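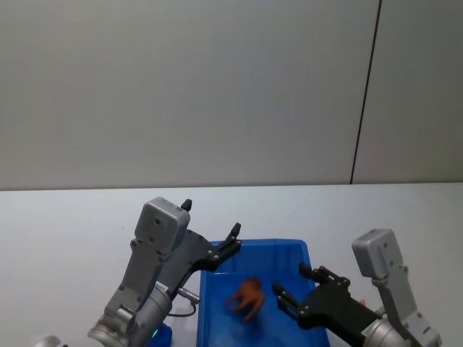
Blaue Kunststoffschale mit kleiner brauner Tierfigur auf einem hellen Tisch

Häufige Fragen von Zeuginnen und Zeugen im Strafverfahren
Zeugenberatungsstelle Pollberg

Letzte Aktualisierung: 07.08.2022

Muss ich einer Ladung Folge leisten?
Ja, wenn sie vom Gericht oder von der Staatsanwaltschaft stammt. Einer Ladung der Polizei müssen Sie nur nachkommen, wenn ihr ein Auftrag der Staatsanwaltschaft zugrunde liegt. Dies ergibt sich in der Regel aus dem Schreiben.

Was geschieht, wenn ich unentschuldigt ausbleibe?
Das Gericht erlegt Ihnen die durch das Ausbleiben verursachten Kosten auf und setzt ein Ordnungsgeld fest. Ersatzweise kann Ordnungshaft angeordnet werden, auch die zwangsweise Vorführung ist zulässig. Bei Erkrankung ist das Gericht unverzüglich zu informieren. Eine einfache Arbeitsunfähigkeitsbescheinigung genügt nicht immer; maßgeblich ist, ob Sie reise- und verhandlungsfähig sind.

Wer darf die Aussage verweigern?
Verlobte, Ehegatten, eingetragene Lebenspartner und nahe Verwandte der beschuldigten Person, auch nach einer Scheidung. Daneben bestehen Rechte bestimmter Berufsgruppen. Fragen, deren Beantwortung Sie selbst oder Angehörige der Strafverfolgung aussetzen würde, müssen Sie nicht beantworten.

Muss meine Anschrift im Saal genannt werden?
Die vollständige Anschrift wird in der Hauptverhandlung grundsätzlich nicht abgefragt. Bei begründeter Gefährdung kann gestattet werden, statt des Wohnorts eine andere ladungsfähige Anschrift anzugeben. Den Antrag stellen Sie möglichst vor dem Termin.

Darf mich jemand begleiten?
Sie können einen anwaltlichen Beistand hinzuziehen. In öffentlicher Sitzung darf eine Vertrauensperson im Zuschauerbereich Platz nehmen, sofern sie nicht selbst als Zeuge in Betracht kommt.

Welche Kosten werden erstattet?
Fahrtkosten, Verdienstausfall und notwendige Auslagen nach dem JVEG. Der Anspruch erlischt, wenn er nicht binnen drei Monaten nach Beendigung der Zuziehung geltend gemacht wird. Belege bitte im Original einreichen.

Wie erreiche ich die Beratungsstelle?
Zimmer 454, Durchwahl 471. Ansprechpersonen sind Analyn Umali (Terminbegleitung) und Joaquim Aguiar (Entschädigung). Auskünfte zum Inhalt laufender Verfahren werden nicht erteilt.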